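3.2 Extraction of botanicals in neutral spirit

Dried juniper, coriander seed and bitter orange peel were obtained from Horrocks in a single lot and stored in sealed jars away from light. Each botanical was crushed by hand in a mortar and passed through a coarse sieve; the fines were discarded, as they clouded the liquid in early trials. Neutral grain spirit (Netar) was cut with distilled water to the working strength and left to stand overnight before use. A total of 741 jars were prepared over the course of the study.

Extraction time was fixed at 24 hours for the main series. Jars were inverted at the start and at the midpoint, and were otherwise left alone. Longer times gave more color but also a woody bitterness that the tasting panel scored down, most strongly for the orange peel (see Section 4.1). The procedure follows Wainwright and Stockdale, with one change - the botanicals were steeped separately and blended afterward, so that the share of each could be set without repeating the extraction.
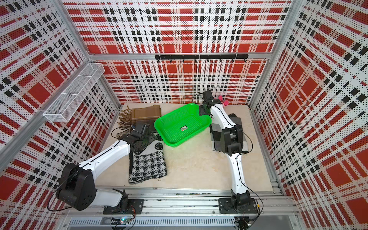

Figure 2. Interior of the enclosure, with hook rack and wire basket.

Filtration was done in two passes, first through cheesecloth and then through unbleached paper. The first pass removed almost all of the visible solids. The second was slow for coriander, whose oils tended to coat the paper, and the filter was changed once per jar. Losses to the paper were measured by weight and are included in the yields reported in Table 3.

Blends were made up by weight and rested in the dark before tasting. Two blends from the September series were excluded after the seals were found to be loose - their strength had dropped below the accepted range. Sugar was not added at any stage. Where a blend turned cloudy on dilution, it was kept in the set and the haze was scored separately, following the scale given by Cheetham.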